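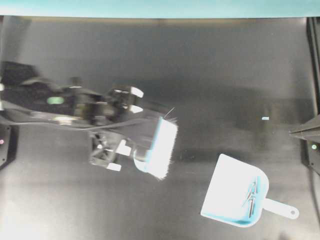 ゼウディトゥ・ジェマルの二作目の長編『ジョルター』が6月にプリルキスから出た。スケレルという架空の港町のコインランドリーを舞台にした、92ページの短い小説である。店番のトレラは、古い洗濯機を入れ替えるという通知を受け取った日から、客の一人ひとりに手紙を書き始める。題名はその洗濯機の機種名で、脱水のたびに床の上を少しずつ歩くのでそう呼ばれている。

ジェマルとは、彼女が週に何度か使うという図書館の喫茶室で午後3時に会った。前作の刊行から5年たっている。

「五年間ずっと書いていたわけではありません。最初の二年は別の小説をやっていて、それは捨てました。家族三代の話で、三代目にたどり着く前に私が飽きてしまった。原稿はまだ箱に入っていますが、出すつもりはありません」

『ジョルター』の最初の場面は、その捨てた原稿の中にあった。祖母が雨の日に洗濯物を抱えてランドリーに入り、店番と口論になる。祖母は消えて、店番が残った。

「友人のハウィ・テスファマリアムに全部読んでもらったら、面白いのは店番だけだと言われました。二ページしか出てこない人です。腹が立って、ひと月ほど連絡しませんでした。でも読み返すと、その二ページだけ直したいところがなかったんです」

トレラという名前は、謝辞にも出てくるトレラ・ウォルデマリアムから借りた。ジェマルが学生のころに働いていた店の先輩である。

「本人には許可をもらいました。条件は、主人公に煙草を吸わせないこと。草稿では吸っていたので全部消しました。消したら、手持ちぶさたな場面がたくさんできてしまって、それで手紙を書かせることにしたんです。だから手紙のほうが後なんですよ」

作中の手紙は全部で17通ある。宛先は常連客のほか、一度しか来なかった男、洗濯機の製造元、そして店の持ち主のヴォルデ氏である。手紙だけで一章が終わるところもあれば、手紙を書いたとだけあって中身が示されないところもある。読者からは、ヴォルデ氏への最後の手紙に何が書いてあったのかとよく聞かれるという。

「私も書いていないので知りません。編集者のクレシミル・ディミトリウには、一度書いてみて、それから外したらどうかと言われました。書いてみたら、お金の話しかしていなかった。トレラなら三行で済ませるはずだと思って、その下書きも使いませんでした」

ディミトリウとの作業は細かかった。手紙の順番は10回ほど入れ替え、そのたびに季節の描写を直した。一か所だけ、冬なのに窓が開いたままの場面が残っていて、ジェマルは刷り上がってから気づいた。

「次の版で閉めます。洗剤のにおいがきついから開けている、と言い張ることもできますが」

物語の中盤で、客たちが入れ替えに反対して店に居座る場面がある。書評の多くはここを小さな抵抗の場面として読んでいた。ジェマルの考えは少し違う。

「あの人たちは洗濯が終わるのを待っているだけなんです。機械が遅いので長くいる。それをヴォルデさんが抗議だと勘違いして、張り紙を出すから、本当に抗議になってしまう。勘違いしたほうの都合で話が進むのが好きです。喜劇はだいたいそうだと思います」

影響を受けた作家を尋ねると、名前は挙げなかった。執筆中は小説を読まず、家電の取扱説明書と町の広報紙を読んでいたという。製造元から届く返信の文体はそこから来ている。丁寧で、質問には一つも答えていない。ジェマルはこの返信を書くのが一番楽で、一通につき半日もかからなかったと話す。

苦労したのは終わり方だった。初めの稿では、新しい機械が入ったあとの店まで書いていた。現在の版は搬出の前夜で終わる。

「新しい機械の音をどう書いても説明になりました。静かだと書けば寂しい話になるし、うるさいと書けば冗談になる。前の晩なら、まだ古いほうの音が書けます」

翻訳も決まっている。チェコ語版を担当するナタリア・シュチャストニーからは、すでに質問の一覧が届いた。客どうしの呼び方と、洗濯物の畳み方についてのものが多い。

「シーツを二人で畳む場面で、どちらが先に端を離すのかと聞かれました。原文では決めていなかったので、夫と廊下でやってみました。背の高いほうが先に離します。うちではそうでした」

次の作品については、まだ題名もないという。舞台はまたスケレルになるが、ランドリーは出てこない。『ジョルター』で一度しか店に来なかった男が、今度は家にいるところから始まる。

「彼は手紙を受け取っているはずなんです。返事を書くかどうかは、まだ決めていません」

取材のあと、ジェマルは返却期限の過ぎた広報紙の合本を返しに、二階の窓口へ上がっていった。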